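Subject: Re: [grorngate-residents] Storage room and the magazine exchange

> Does anyone know if the magazine exchange is still going? I have two
> boxes of back issues, mostly cooking and travel, and I'd like them out
> of my hallway before June. Also, is the limit per household still in
> place, or did that end when the shelf moved from Wavell to Awan?

Yes, it's still going. The shelf is now on the ground floor of the Awan building, left of the mail slots. The door code is the same one you use for the bike room.

The limit is still in place. You can leave up to 8 issues at a time. Two boxes is more than the shelf can take, so I'd bring a first batch now and the rest as space opens up. Cooking goes quickly. Travel tends to sit, especially anything with hotel prices in it.

Please take out loose inserts and subscription cards before you drop things off. If you want your address off the cover, cut the label out or black it over with a marker. Peeling usually tears the paper.
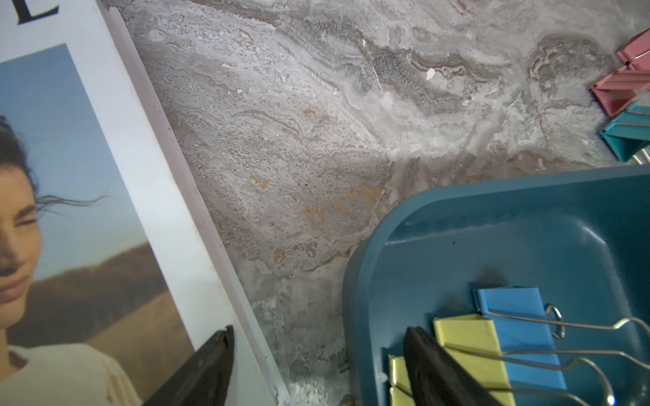 If you would prefer to get rid of everything in one trip, the paper bin behind Wavell is emptied early in the morning and takes glossy stock. Plastic wrappers have to come off first. The library branch on Mekitik Road stopped taking magazines last winter, so don't carry them over there. I did, and carried them back.

On the storage room, which was the other half of the original thread: unit 105 is free again and the rent has not changed. It is dry but there is no outlet, and the light in that corridor is on a timer. Write to the building office if you want it and put the unit number in the subject line. They lost my last request because I left it out.

One more thing. Someone left a full set of encyclopedias under the shelf. Those aren't part of the exchange and they block the heater. If they're yours, please pick them up.

Awan, second floor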